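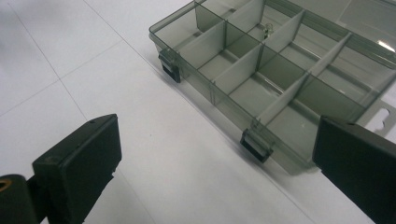 The Dalix plant opens its doors to the public once a year, in November, and I have now been two years running, so I can report that the coffee has not improved. Everything else was better than I expected of a place that makes storage boxes.

Visitors meet at the side gate on the Dikwood road and are issued a hairnet, a pair of foam earplugs and a sticker with their name on it. Mine said Nallik, the name of the company's cheaper line of drawer inserts. I wore it all morning and answered to it twice.

Our guide was Kamonchanok Kaewkla, who runs the molding floor and walks at the speed of someone who runs a molding floor. The pellets come in by truck and get sucked up through hoses into the hoppers, with a sound like gravel going through a vacuum cleaner. Color is added at the machine. Clear resin with a little pigment gives you the smoky tints, and she told us these are the hardest to keep even from one batch to the next. Two shades of green were laid out for us to compare. Half the group said they were identical. The other half, having been told there was a difference, found one.

The big press closes with 885 tons of force and makes a lid. I don't know what I thought it would make. It's a good lid. A man from Ohio asked whether they ever made anything bigger and was shown a bigger lid.

Lunch was in the canteen, by ticket. The soup was fine. I sat across from Bjartur Thorlacius, who had driven nearly 13 hours and was on his fourth factory of the trip. He had done pencils, mattresses and gravy. He ranked Dalix above mattresses and would not be drawn on gravy.

Afternoon was the warehouse, the test room (they drop full boxes on their corners until something gives, and yes, visitors may pull the lever) and a talk on hinges by someone from Sukprasert, who supply the latches. The talk ran long. There were slides of latches.

The shop sells seconds at half price. I bought a stack with lids, got home, and found that one lid belongs to some other box entirely. The line for the shop is worst right after the hinge talk, so go before it. Parking is free but the lot floods at the low end, and they don't take cards at the canteen.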